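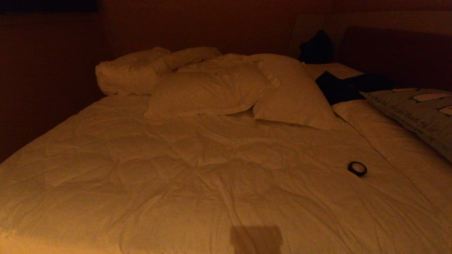

The bed at the second test address, seen from the head camera under the evening lamps. Photo: Stalia trial

THE PILLOW PROBLEM

Igor Grabowska has a rule for the bedroom: the lights stay as the tenant left them. "In the lab we had white lamps from four sides and everything worked," he says. "Then we went to the first real apartment, it was evening, and the arm closed its fingers on a shadow."

I met him on a Tuesday at the Stalia office, where two grippers were lying on a towel next to the coffee machine. The first is the Gindeck, a hard parallel gripper with two flat fingers and rubber pads. The second is the Harms, which has three soft fingers filled with air and looks a little like a plant. Stalia wants to choose one of them for a home robot that can make a bed and pick up what people leave on it. For this the team has run 1,117 grasps in borrowed apartments, with the same arm and the same head camera each time.

On paper, I expected the soft fingers to win easily. A pillow is soft, so a soft hand must be good for it. The results are more mixed. The Harms is very good with a pillow which stands up against another one, like the right pillow in the photo, because the fingers can go around the full edge. With a pillow that lies nearly flat it has more trouble. The fingers push the case in front of them, the pillow moves away, and the robot follows it slowly across the bed.

The Gindeck does something simpler. It pinches the fabric and lifts. Sze-wing Hsu, who writes the control software, showed me this many times on a pillow on her desk, and I must admit that it is not beautiful. The pillow hangs from one corner like a wet cat. But it hangs, and the arm can put it where it should be.

The comforter is the harder task. Quilting makes small pockets, and each pocket has its own bright side and dark side. In warm light the depth camera gives a surface with many small hills, and the software has to decide which hill is a fold that can be grasped and which is only stitching. In the first week the Gindeck often came down between two folds and closed on nothing. Hsu solved part of it by asking the arm to touch the surface first, very lightly, and to measure the height by contact. It costs two seconds for each grasp. She thinks it is a fair price — Grabowska thinks it is one second too much, and they had this discussion again while I was drinking my coffee.

Small objects are a separate chapter. A black ring on a white comforter, like the one near the pillows in the photo, should be easy for the camera, and finding it is easy. Picking it up is less so, because the comforter gives way under the fingers and the ring goes down with it. Of 341 attempts on small hard objects, the Gindeck lifted 200. The Harms was tested on the same objects, but the team is still checking the logs and did not want to give me a number.

Dark clothes are the opposite case. Black fabric in a heap gives the depth camera very little, and when there is a second dark piece hanging behind it, the software sometimes takes both for one big thing. Here the gripper matters less than the eye. A new camera called Vadis arrived in June, with better results in low light, and the arm now stops more often to look from a second angle before it moves.

There is also the shadow of the robot itself. When the arm is above the bed and the lamp is behind it, a dark block falls on the comforter, and in the early trials it was counted as an object. Hsu now calculates from the position of the arm where its shadow must be and removes that area. If a lamp is moved, she has to start again.

For the next round Stalia will keep both grippers and change them by hand between tasks, 40 grasps with one and then 40 with the other. Grabowska would like a single hand in the end, perhaps the Gindeck with softer pads. A first pair of pads was drying on the window sill when I left, and he asked me not to touch them.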